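Filed under: Open Data / Text & Language
Posted in May by Vendula Šťastný
14 comments · 2 shares

# Jevwood Allotment Notebooks — README

The Jevwood notebooks are 361 pages of handwritten garden diary, typed up, lightly cleaned and put in one CSV. They were kept by Henryk Gajewski, who grew vegetables on the same sloping plot for most of his adult life and held strong views on leeks.

If you came looking for rainfall figures, please lower your expectations now. Henryk owned a rain gauge and recorded its readings as "some," "more," and on one occasion "enough, thank you."

## What's in the folder

`entries.csv` has one row per diary entry. `plants.csv` is a lookup table of 340 plant names as Henryk spelled them, matched to names a seed merchant would recognize. `notes.txt` is where I put everything that wouldn't fit in a column, including the feud.

## Columns in entries.csv

**entry_id** — starts at 1 and goes up. There is a gap after the second notebook where I deleted a shopping list and couldn't face renumbering.

**season** — taken from the heading on the page, or guessed from what was being complained of. Slugs mean spring. Wasps mean late summer.

**crop** — the main plant mentioned. Entries that mention none are marked `none`, and these are mostly about the shed.

**weather** — see the warning above.

**mood** — my own addition. Values are `content`, `cross` and `leeks`.

**text** — the entry itself, with his spelling left alone.

## How it was typed up

By me, at the kitchen table, over a winter. I tried Lundex, the handwriting software, on the first notebook and it read "broad beans" as "bread bears" so often that I began to look forward to it. After that I typed. Words I couldn't read are marked `[?]`. Words I could read but wished I couldn't are left in.

Soil stains covered parts of some pages. Where a stain took out the end of a sentence I have left it unfinished, which in Henryk's case rarely changes the meaning.

## Known problems

- "Havlíček" is a bean in the early notebooks and a neighbor in the later ones. I've done my best to separate them. If an entry says Havlíček was tied to a cane, it is probably the bean.
- Dates are a bare month at best. May turns up far too often, and I suspect he wrote up the whole spring in one sitting.
- Yields are given in buckets. The bucket was replaced at least once and he didn't say how big the new one was.
- The `mood` column shouldn't be used for anything serious.

## Things people have done with it

One reader made a sowing calendar and reports that her peas came up, though she doesn't credit the calendar. Another sorted every entry by length and found that the longest is a complaint over a borrowed fork. The Cerero seed list now uses some of the odd spellings in its search box, so typing "curjet" will get you to courgettes — zucchini, to the rest of us.

## License and corrections

Use it for whatever you like, and keep Henryk's name on it. Corrections are welcome by email, best sent before 2 p.m., when I go out to my own leeks. They are doing badly.

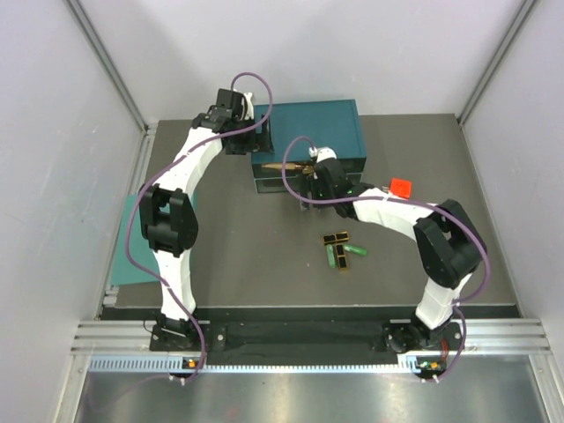
*Two arms, purple cables and a teal box.*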